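衣類スチーマー「クレスタリン(Clestarine)」を5か月使ってみて

2020年7月15日

アイロン台を出すのが嫌いです。押し入れの奥から引っぱり出して、脚を広げるときのギギッという音がもう嫌。そんな私が、2月に買ったハンディスチーマーのおかげで毎朝シャツにスチームを当てるようになってしまいました。あまりに気に入ったので、長くなりますが書いておきます。

メーカーはウルティシコ(Ultisico)。知ったきっかけは、仕立て直しの仕事をしているウバルド・ダル・ベッロさんのブログでした。普段は糸と針の話ばかりの人なのに、スチーマーだけで3回も記事を書いていて、そんなに?と思って読み始めたら最後、その晩に注文していました。

箱を開けてまず思ったのは、小さい!ということ。前に使っていたロ・プレスティ(Lo Presti)のスチーマーはヘッドが大きくて、前立てのボタンまわりがとにかく苦手でした。クレスタリンは先が細くなっているので、ボタンとボタンの間にすっと入ります。襟の裏も同じ。ワイシャツをよく着る人は、この形だけでかなり心が動くと思います。

立ち上がりも早いです。水を入れて電源を押し、歯を磨いて戻ってくればもう使えます。最初のひと吹きだけは水滴が飛びやすいので、私は洗面台に向けて一度空打ちしてから服に当てています。説明書にも小さく書いてありました。読み飛ばして、買った初日に紺のブラウスへ点々と染みをつくりました。乾いたら消えましたが、あれは焦った。

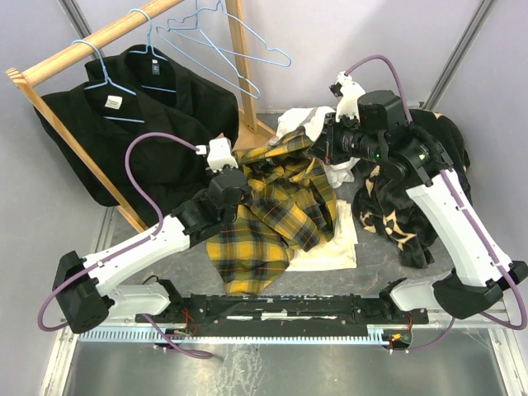 ハンガーに掛けたままで、綿のシャツのしわもちゃんと伸びますか?
薄手から普通の厚さの綿なら伸びます。裾を片手で軽く引っぱって、下から上へゆっくり動かすのがコツです。洗濯かごの底で一晩寝かせたような深いしわには、霧吹きで少し湿らせてから当ててください。折り目をピシッとつけたいときは、やはりアイロンの出番です。

素材別の感想も少し。いちばん感動したのはポリエステルの混ざったシャツで、ひとなでするとストンと落ちます。麻は正直に言って苦戦しました。ただ、麻はもともとくしゃっとしているのが好きなので、全体がふんわりすれば私は満足です。ウールのジャケットは、布から少し離して蒸気だけ当てると、肘の内側のしわがゆるみます。焼肉の帰りに着ていた上着も、その晩に当てて朝まで風を通しておいたら、だいぶましになっていました(完全に消えるとは言いません)。

黒い服については書きたいことがあります。アイロンを直接当てると、縫い代のところがテカテカになりませんか。私は何枚もそれでだめにしてきました。クレスタリンに替えてからは浮かせて当てるのが基本になり、今のところ新しいテカりは出ていません。付属のブラシを先につけておけば、ついでにほこりも起きてくれます。このブラシ、最初はおまけだと思って箱に入れっぱなしだったのですが、もったいないことをしました。黒いコートを着る人はぜひ最初から使ってみてください。
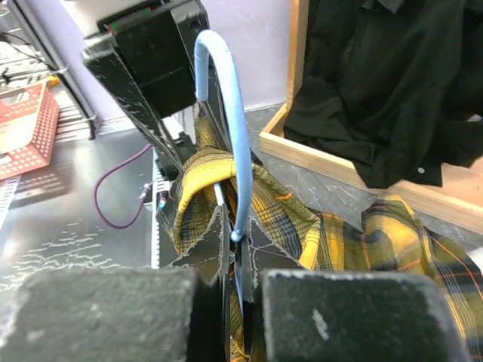
続いて水のこと。タンクは126mlで、シャツなら続けて7枚ほど当てられます。家族全員分を一気にやろうとすると途中で給水が必要です。給水口は横についていて、ふたが固め。濡れた手だと開けにくく、ここだけは次のモデルで直してほしいです。水漏れはこの5か月で一度もありません。使い終わったら残りの水を捨てて、ふたを開けたまま立てておく。それだけは守っています。

重さはどうかというと、片手で持って数枚なら平気、5枚目あたりから腕がだるくなってきます。私は途中で左手に替えます。スイッチが真ん中についているので、左右どちらで握っても親指が届くのはうれしいところ。コードも長めで、鏡の前まで延長なしで持っていけました。

音は、シュウウという蒸気の音と、ポンプのコトコトいう音。早朝の集合住宅でも気にならないくらいだと思います。うちの猫は2月のうちは逃げていましたが、今は足元で寝ています。

比較のために、友人のバルタサル・エレラにヌルケン(Nurken)の据え置き型を借りて使い比べもしました。蒸気の量は断然ヌルケン。厚手のカーテンまで一気にいけます。ただ、場所を取るし、準備から片づけまで入れると朝に使う気にはなれませんでした。週末にまとめてやる人ならあちら、出かける前に今日着る一枚だけという人ならクレスタリンでしょう。バルタサルは私のを試したあと、先の細いところをしきりにうらやましがっていました。

掛け方でも仕上がりが変わります。肩の細いハンガーだと、蒸気で柔らかくなった布に肩先の跡がぽこっと出ることがあるんです。ニットは特に出やすいので、私は平らな場所にタオルを敷いて、寝かせて当てています。当てた直後に着ると体の熱と湿気でまたしわが寄るため、少し掛けておくのもおすすめ。コーヒーを一杯飲むあいだくらいで足ります。服どうしをくっつけず、すき間をあけて掛けておくと湿気が抜けやすいです。

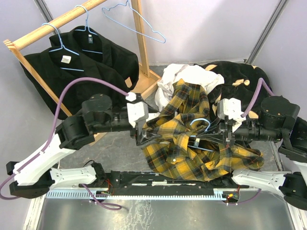 木のラックに掛けた黒いシャツと黒いジャケット

気になった点もまとめて書いておきます。給水口のふたが固いこと。本体が自立はするものの、ぶつかると倒れやすいこと。収納袋が薄くて、旅行に持っていくには心もとないこと(私は手ぬぐいで巻いています)。それから、説明書の文字が小さすぎます!

それでも、また同じものを買うかと聞かれたら買います。実際、6月の母の誕生日に色違いを贈りました。母はエプロンにまで当てているそうです。次は冬物のマフラーで試してみるつもりなので、寒くなったら追記します。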